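Subject: Re: [swaplist] Sorting small stuff into boxes, how fine do you go?
From: Oriana Iturra
To: swaplist

Sorry for the slow reply, I wanted to get a box going before I answered. Short version: I sort less finely than you do, and I keep the little things in their own packaging wherever they have any. I do it on a blanket on the floor next to the open box. 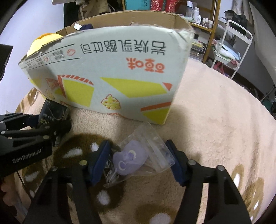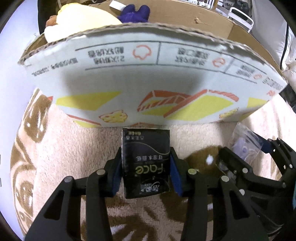 Small items at the big box: the purple piece in its zip bag, and the black pack of Face tissues.

More below, in line with your questions.

> We have the Dumgate shelf to fill again in September and I've been
> put in charge of the small stuff. Last year everything went into one
> carton and people had to dig. How fine do you sort? I was going to
> do a separate container for every kind of thing but I've already
> run out of containers.

I wouldn't do a container for every kind. I tried that the first year at Serora and ended up with a lot of containers holding two things each, and the shelf was full before the big items had gone on it. Now I use one large carton for anything smaller than my hand and let the bags do the separating. If people can see what's in a bag, they don't need to dig much.

The carton should be wider than it is deep. I use old grocery and snack cartons from the store downstairs. Printing on the outside doesn't matter and neither does which way up it goes, provided the bottom is taped. I tape along the seam and then once across it. If the flaps are in good shape I leave them on, as they fold in at the end and save a lid.

> Do you bag everything? I have a roll of sandwich bags but it seems
> wasteful for things that are already wrapped.

No. If it's wrapped, it goes in as it is. Pocket tissues, soap, tea, anything sealed from the store. I check that the wrapper isn't split and that's all. A tissue pack with the flap already opened I keep for myself.

Loose things get a bag. I prefer clear ones with a zip closure. Sandwich bags with a fold-over top come open in the carton, and then you have hair clips in with the playing cards. The zip kind can be used again the next time too. I have a stack of them that has been through three shelves now. Push the air out before closing or they take up twice the room and slide off each other.

One thing per bag if it's something a person would want to look at by itself. Small sets together. I wouldn't mix unrelated things in a bag just to save bags. Somebody will want one and not the other and leave the bag open.

> What about the order? Heavy at the bottom is obvious but after that
> I just throw it in.

After heavy, I do wrapped things standing on edge along the sides, and bags in the middle. Tissue packs are good along the sides because they stay upright when they're packed against each other, and they cushion whatever is next to them. Flat things in bags go on edge too if there's room, like files in a drawer, so you can flip through them. If they lie flat, only the top one gets taken. Gavorik's group lays them flat on a tray, which works better than a carton but you need the tray and a table to put it on.

Last year I put 38 bags on edge in one carton and had room left. I don't have a count for this one yet.

> Also do you label? The labels from the Hsueh sale fell off in the
> hallway.

I label the carton on the short end, with marker, straight onto the cardboard. If that side is printed I stick a piece of masking tape on and write on the tape. The individual bags get no label. I used to put a number on each and keep a list – it was a lot of work and I never looked at the list again.

The labels at Hsueh fell off because they were the removable kind and the hallway is damp. Masking tape held fine in the same spot.

> How long should I set aside for it?

An evening, if the things are already in one place. I start at 1900 or so and stop when the carton is full. Most of the time goes into deciding what shouldn't be in there at all. I keep a second pile for anything with a part missing, and I don't let myself go looking for the part.

The blanket is worth doing, by the way. A hard floor is noisy and small things roll off under the shelves. On a fluffy blanket they stay where you put them down, and when you're done you can pick up the corners and shake out whatever is left. Use one you don't mind washing. My knees also prefer it.

If you're short of cartons I have 4 flattened ones behind the trolley that I won't need. All the same size, no lids. You can have them before September if you come by with a car, or I can bring two on the bus. I can also spare zip bags, the small size only. Let me know how many, and whether Dumgate still wants everything delivered to the back entrance – I got two different answers when I asked.

Oriana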